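Bench notes, 15 December 2007

Packing trial for the small parts going to Makilport. Vaida wants one box size for everything under 200 g, so I cut the flaps off a used carton and put a yellow sheet in the bottom. Worked on the gray mat.

The pale blue roll is the test piece. It has no hard corners, which makes it a fair stand-in for the wrapped Dokik sleeves.

Same box and same blue piece in both.
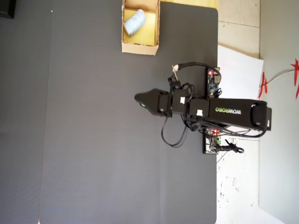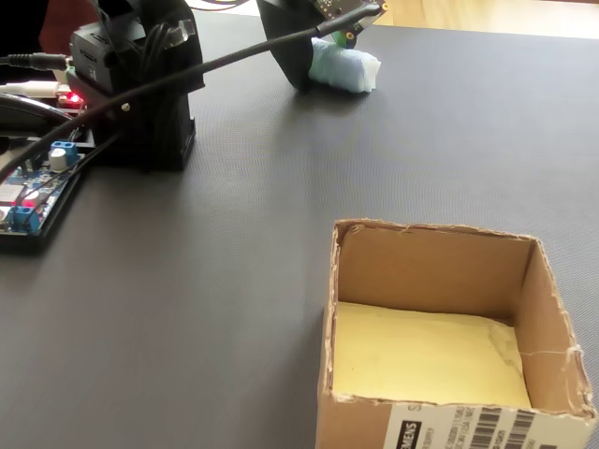 Does the yellow sheet need to be glued down?

Leave it unglued for now. Arūnas wants to lift it out and look for dust after each of the 16 placements, and glue would tear the cardboard. If it creeps, two strips of tape at the back wall.

Still to do: ask Maarja for 7 more cartons, trim the rims with a fresh blade. Old labels to be covered before anything ships.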